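Rent the pair before you buy the pair

I have spent most of July with the two-armed set that Poltmont now hires out by the month, and I am keener on it than I expected to be. My view is simple enough: small workshops and colleges should stop saving up for one good arm and hire two decent ones instead.

The case for one arm is always money. Fair enough, and I made that case myself on the Forum for years! But anybody who has tried to teach a single arm to open a bag, or steady a bowl while scooping from it, knows how much time goes on building little jigs to stand in for the missing hand. With two you skip most of that and get on to the interesting part, the sorting and the passing across and the tidying up.

Sorting is where I would start any newcomer. Plates and foam letters cost next to nothing, they don't break, and they are fiddly enough to show up a lazy grip straight away. Estrella Barrera, who runs the evening course at Junent, put me on to them, and I've stopped using blocks altogether.

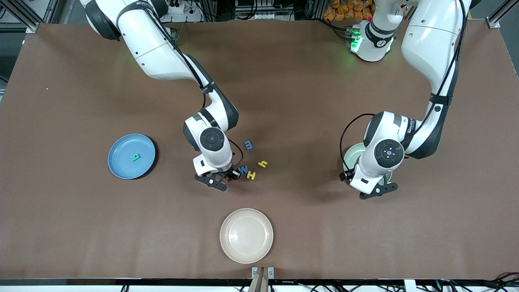 Does a beginner need to know how to program to get anything out of the hire?
Most of the first week can be done by guiding the arms by hand and saving the moves, so a patient person with no code at all will get a fair way. After that a little Python helps.

My grumbles are real ones. The handbook is thin, and the chapter on setting the two arms up together reads as if it was translated twice. Support answers well in the morning and hardly at all after four. Poltmont also wants a deposit of 3,000 francs, a lot for a school to have sitting in somebody else's account, and I'd like to see it halved.

Aurelia Auer at Kälin tells me she would still buy outright, on the grounds that you look after what you own. She may be right for a firm that runs its kit all day. For the rest of us, with roughly 200 hours a year to spare, hiring makes far more sense, and I've already booked ours again for the autumn.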